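Bras robot de bureau en kit : nos astuces d'atelier après un mois avec le Jitley

Mis à jour le 2 décembre

On nous demande souvent par quoi commencer quand on veut mettre un petit bras robot à la maison, sur un coin d'établi ou de plan de travail. Depuis novembre, nous avons le kit Jitley de chez Trurent, et franchement, quel plaisir ! Les pièces arrivent déjà imprimées, les moteurs sont étiquetés un par un, et la notice tient en 37 étapes que l'on suit sans s'arracher les cheveux (sauf la 20, on y revient). Voici ce que nous avons appris en le montant, puis en l'utilisant presque tous les soirs.

Le montage

Triez les vis avant d'ouvrir quoi que ce soit d'autre. Le sachet en contient 177, de plusieurs longueurs très proches, et une vis trop longue dans un palonnier bloque l'articulation. Un bac à glaçons fait un trieur parfait.

L'étape 20, c'est le passage des câbles au coude. La notice montre un câble bien tendu, et c'est le seul reproche sérieux que nous lui faisons : laissez du mou ! Pliez le bras à fond, puis dépliez-le à fond, et ne serrez le collier qu'après. Une boucle un peu disgracieuse vaut mieux qu'un connecteur qui lâche au milieu d'un mouvement.

Pour les vis qui mordent dans le plastique, tournevis à main uniquement. On visse jusqu'au contact, un huitième de tour de plus, stop.

Le plan de travail

Un panneau sombre et plat posé sur la table change tout. Les pièces claires ressortent bien, le bras a une base stable, et on peut tracer des repères à la craie pour remettre les objets au même endroit d'un essai à l'autre.

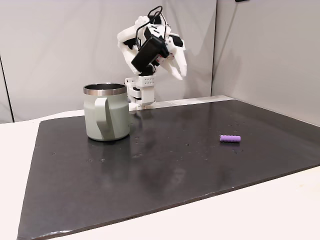
Côté fixation, nous avons essayé le serre-joint Dobson vendu en option. Il est costaud, ses patins ne marquent pas la table, et il se desserre d'une seule main. Si vous avez déjà deux bons serre-joints de menuisier, gardez vos sous, ils feront l'affaire. Vérifiez simplement le serrage au début de chaque séance, les vibrations finissent par donner du jeu.

Pour la poussière, chiffon microfibre à peine humide, puis un passage à sec. Pas de produit à vitres sur les pièces imprimées. Et un coup de pinceau souple dans les articulations de temps en temps, moteur débranché bien sûr.

Les premiers exercices

Commencez avec des objets légers, qui ne craignent pas la chute et que la pince peut prendre sans viser au millimètre. Les gommes, les bouchons de liège et les rouleaux de mousse sont parfaits. Évitez les billes, vous passeriez la soirée à quatre pattes.

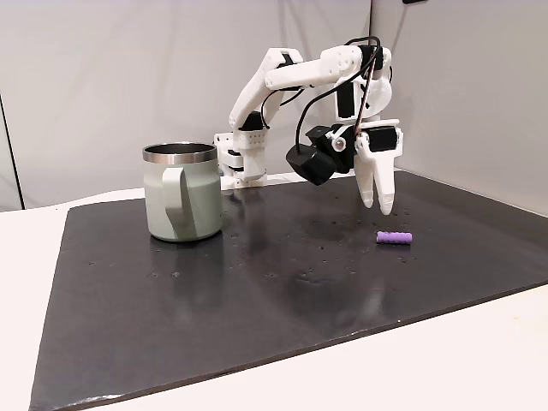
La saisie d'un objet couché demande un peu de méthode, et c'est l'exercice que nous préférons. Amenez d'abord la pince à la verticale, doigts entrouverts, puis descendez lentement en vitesse réduite. Un petit cylindre à bourrelets comme notre violet se prête très bien à ce travail, et une tasse posée du côté gauche donne un obstacle à contourner quand on se sent prêt à corser l'affaire. Réglez la fermeture sur la force minimale et augmentez cran par cran.

Le logiciel Polari, livré avec le kit, enregistre les positions une à une et les rejoue dans l'ordre. Donnez-leur des noms clairs dès le départ (« haut », « approche », « prise »), parce que « position 14 », au bout d'une semaine, ça ne dit plus rien à personne. Pensez aussi à exporter vos séquences avant chaque mise à jour, nous en avons perdu deux comme ça.

Notre avis

On le recommande les yeux fermés à qui aime bricoler ! Il est un peu bruyant le soir, et l'aide en français de Polari mériterait une relecture. Comptez 100 euros de plus pour le jeu de moteurs de rechange, que nous n'avons pas encore eu à ouvrir.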